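Okay so I'm folding every cloth napkin and towel we own before the Portela cousins get here in August. Thread, because I need company for this.

1/ The linen drawer hasn't closed properly since we moved. I dumped the whole thing out and I'm starting over!

2/ My method is long edge to long edge, smooth it flat with your palm, then fold toward you. My aunt does thirds. I tried thirds for years (she was watching) and mine always came out like a burrito.

3/ I gave up on the ironing board and moved to the round table, the one with the marbly top. Way more room for the elbows.

4/ Checks and grids are my favorite to fold, you can just follow the rows. Stripes are okay. Solids, you're on your own.

5/ Navy and white one, folded, except for that one corner. Tea's poured too.

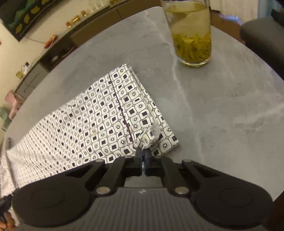 Ezekiel Halvorsen wants to know why I don't just roll them, he does all of his that way and they stand up in the drawer like little logs.

6/ Ezekiel, I tried rolling! They came undone every time I opened the drawer. Maybe mine are too thin? Send me a picture of yours.

7/ 15 done, a heap to go. Putting the kettle back on.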